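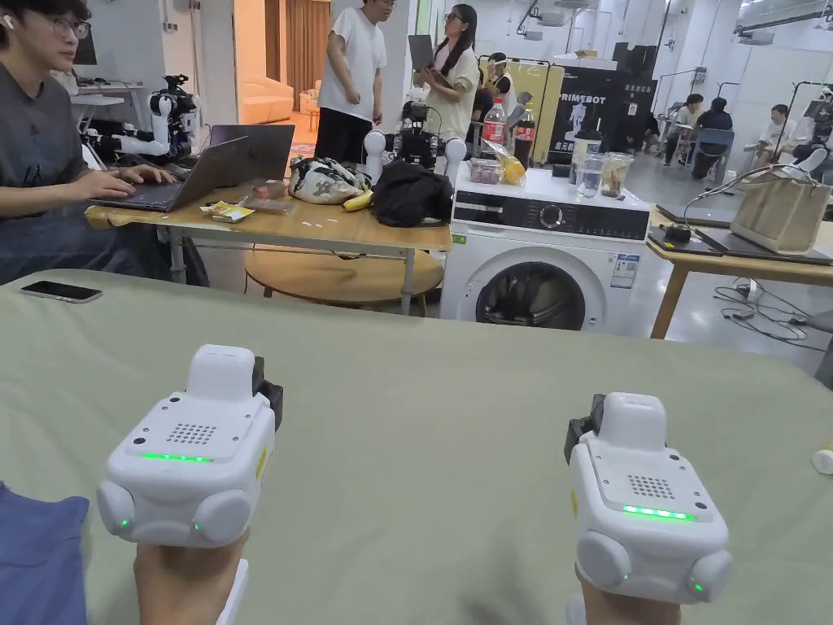
Rollcombe Community Help > Housing and property > Estate agents

Can an agent charge me if I sell to someone I found myself?

Posted by Estela Cabral, Tuesday, August 4, 2026

I put my late aunt's house in Rollcombe on the market in February with a local agent. The agreement says "sole selling rights" and it ran for 16 weeks, with a notice period after that. I signed it at the kitchen table without reading the back page properly, so that part is my own fault.

The agent did nine viewings and we had one offer, which was well under the asking price and was withdrawn a week later. Since then there has been very little. The board is still up but I have had two phone calls from them in as many months, both asking me to drop the price.

Last week a neighbour from number 47 told me her son would like to buy. He has never been to a viewing and did not hear about the house through the agent. She saw the board go up, obviously, but she has known the house was empty since before I instructed anybody. He has a mortgage agreed in principle and would pay close to what I want.

I have not given written notice to the agent. I did say on the phone that I was thinking of taking it off the market.

What I would like to know is whether I have to pay their commission if I sell to him, and if so, whether waiting until the agreement has ended makes any difference. The fee is a percentage plus VAT. There is also a line about £156 for photographs and the floor plan, payable on withdrawal. I am in England, if that matters.

3 replies

Sheldon Pelletier
Member, 70 posts

Don't pay them a penny. They didn't find him so they haven't earned it. My brother-in-law was in the same position and told his agent to get lost, and he never heard another word. Take the board down yourself and leave it by the gate.

Kanini Mrema
Regular contributor

I would be careful with the reply above. I worked in the office of an estate agent for a good while, on the sales progression side, and the wording in your agreement matters a great deal.

There are two terms that sound almost the same. "Sole agency" generally means you owe the fee if that agent, or another agent, finds the buyer during the period. If you find a private buyer yourself, you normally owe nothing. "Sole selling rights" is stricter. Under that one you normally owe the fee if contracts are exchanged during the period, even if you found the buyer yourself and the agent had nothing to do with it. You say yours is the second kind, so as things stand they probably would have a claim.

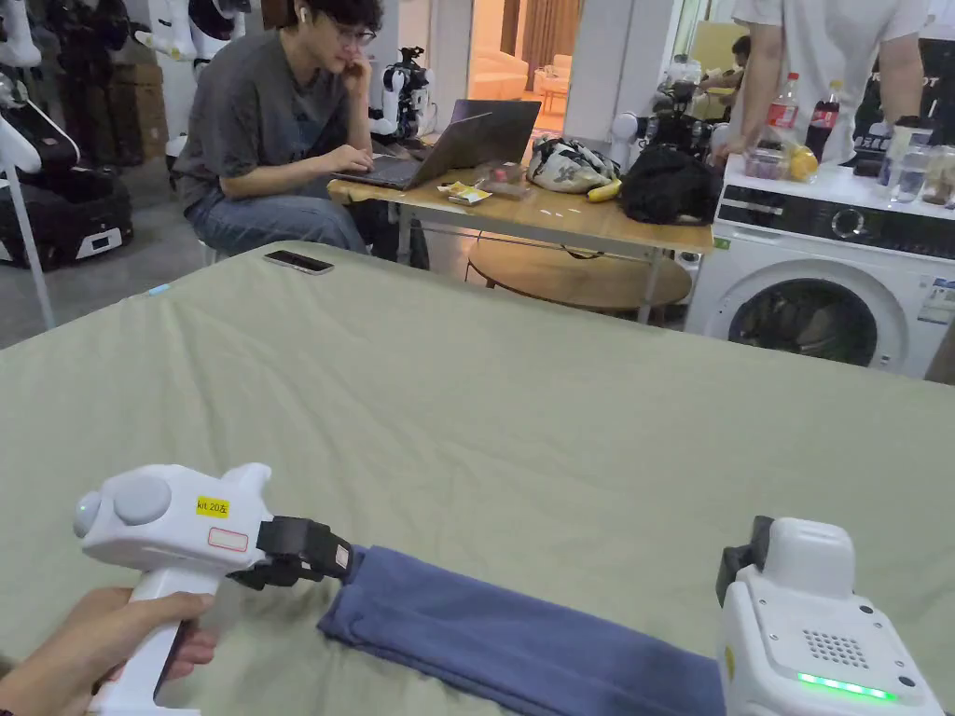

The next thing to check is whether the agreement is still running. A fixed term of 16 weeks from February would be over by now, but a lot of contracts carry on until one side gives notice in writing. Saying on the phone that you are thinking about it won't count as notice. Look for a heading such as "Termination" or "Duration". Two weeks is common and I have seen longer.

Then look for what happens after it ends. With sole selling rights there is usually a sentence saying the fee is still due if you later exchange with somebody who was introduced to you during the period, or who had negotiations with the agent about the property. The definition of "introduced" is what you need here. Some agents write it so that seeing the board is enough. Others say the buyer must have been sent details or taken round. If the neighbour only mentioned it to her son in conversation, and he has had no contact with the agent at all, your position is better, but read the actual sentence before relying on it.

In your place I would do this, in this order:

1. Find the signed copy, both sides. If you can't find it, ask the agent to email you one. They should have given you a copy at the time.

2. Send written notice today or tomorrow. Email and a posted letter, with free proof of postage from the counter. Keep it short and don't mention the neighbour's son unless you are asked a direct question.

3. Ask them to confirm the end date in writing, and to send a list of everybody they say they have introduced. If he isn't on that list it will be hard for them to add him afterwards.

4. Don't exchange contracts until the end date has passed. You can talk to him, and your solicitor can start getting the paperwork together, although check the wording on negotiations during the period before you agree a price.

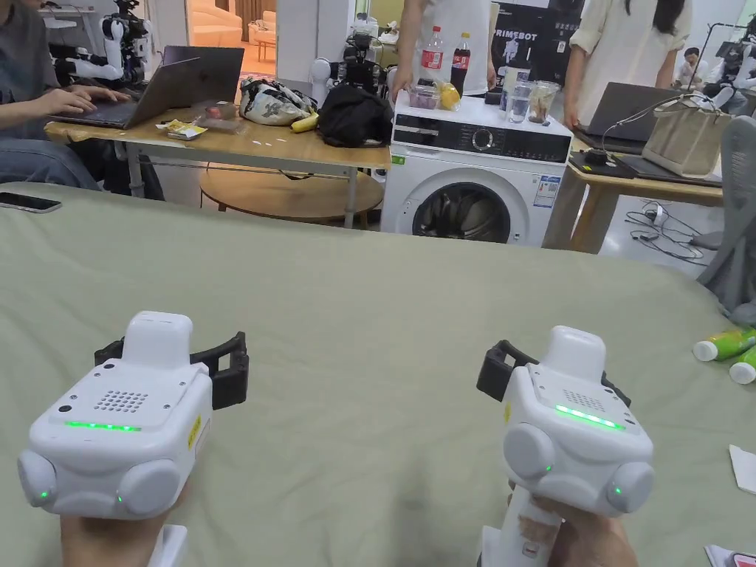 5. Show the agreement to your solicitor before you accept anything. You will be using one for the sale anyway, and most will look at a two-page contract without adding much to the bill.

On the £156, if it is written down clearly and you signed it, I would expect to pay that. It is a separate charge from the commission and they have done the work.

You could also just ring the branch manager and ask for a reduced fee. A manager with a house that has sat there since February may well take half and be pleased to have it, particularly if they handle the sale through to completion. It is worth asking if the son is in a hurry.

If they send you a bill you think is wrong, complain in writing to the firm first. Every estate agent dealing with house sales has to belong to a redress scheme, and the name of it should be on their website or in the window. You can go to the scheme once you have their final answer, or if eight weeks go by without one. It doesn't cost you anything.

Vernon Després
Member

Agree with Kanini. One thing to add: was the agreement signed in your own home? You said the kitchen table. If so they should have told you about a 14-day right to cancel. If they never gave you that in writing it can affect whether they can hold you to the contract, so mention it to the solicitor. I don't know how it works when it's an inherited house and you are signing as executor, so ask about that as well.

Also leave the board alone. It belongs to the agent, and they have to come and get it once you stop instructing them.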